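Robots at the Teardown Bench: What Changes for the People Who Work There

Student project report, Work and Technology course
Submitted by Davoud Soltani

1. Background

Noltance takes in retired office computers from schools, clinics and small businesses. Machines that can be resold are cleaned and sent on. The rest are taken apart for parts and metal. Until last year all of the taking apart was done by hand. The company now runs one robot cell for desktop towers, which the staff call Hemmin after the name on the project paperwork. The software that plans the arm's moves comes from a supplier called Pilular.

My question was simple: what do the people at the benches do differently now, and what do they think of it? I did not try to measure whether the robot saves money. The company has its own numbers for that and did not share them.

2. How I did the study

I visited in September and sat in on both the early and the late shift. I interviewed five people: three technicians, the shift lead and the person who keeps the parts records. Each interview was short, usually during a break, and I took notes by hand. I was also given access to the cell's stop log, which had 388 entries for the month before my visit. The names of the people I interviewed are left out at their request.

3. The work

A tower is laid on its side with the side panel off. Before the cell came in, one technician did everything from there: memory, drives, cables, power supply, board. Now the job is split between the arm and a person.
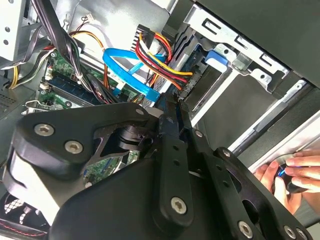
The technicians were clear that the split is not fixed. On paper the arm has its steps and the person has theirs. In practice people put their hands in whenever something is tight, and cables are the main cause. No two office towers come in with the wiring in the same place, and a wire lying across a latch is enough to hold up a step.

One technician with 10 years in repair work said the hardest thing to get used to was waiting. By hand he would be three moves ahead. Next to the arm he has to let one step finish before he starts his own. Another technician liked it better for the same reason. She said her wrists hurt less at the end of a shift and she could think about the next unit.

4. What the stop log shows

I sorted the 388 entries by the reason the technician typed in. Of these, 65 had no reason at all, so I left them out of the comparison. Among the others, "cable in way" was the most common, followed by "part not seated" and "wrong model." Real faults in the arm were rare.

The log matters for the staff because the shift lead reads it every week. Two of the technicians felt it made them look slow, because the entry carries the name of whoever is signed in. The shift lead told me he only uses it to decide which models to send to the cell. Both things can be true, but I don't think the technicians had been told what the log was for - at least they could not remember it.
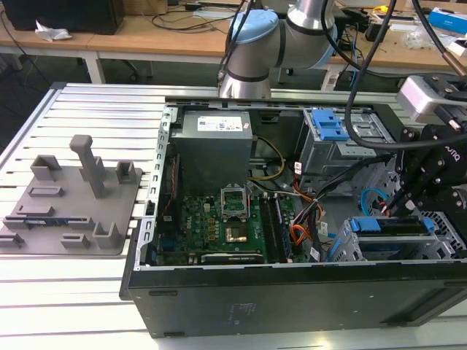
Page last changed: September, 4:10 p.m.

5. Changes in skills and training

New people used to learn by working beside someone for several weeks. They started with power supplies and moved on to boards. With the cell, a new hire learns the stop and restart routine first and the computers second. The older technicians see this as a problem. A person who has never pulled a drive cage by hand may not know when something is about to bend.

Noltance has tried to fix this with a rotation. Everyone is supposed to spend part of the week at the hand benches. The schedule is kept in a program called Clestadico, and from what I saw it is followed on the early shift and mostly skipped on the late one, when there are fewer people.

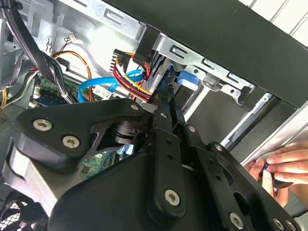
Figure 3. Gripper and a technician's hand at an open desktop case.

6. Jobs and pay

Nobody was let go when the cell was installed. One technician moved to testing and that position was not filled again. Pay stayed the same for everyone I spoke to. Two people thought it should have gone up, as they now look after a machine as well as doing the old job. The records person said her work had grown the most, with parts from the cell logged one by one where they used to be logged by the box.

7. Limits of this report

Five interviews is a small number, and all of them took place at work with the shift lead nearby. I saw the cell on ordinary days only. The stop log depends on what people type, and some type more than others.

8. Suggestions

Tell the staff in writing what the stop log is used for. Take names off the weekly printout. Keep the hand bench rotation on the late shift too - even half a shift would help the newer people. Ask the technicians before adding a new model to the cell, as they already know which ones have bad cable runs.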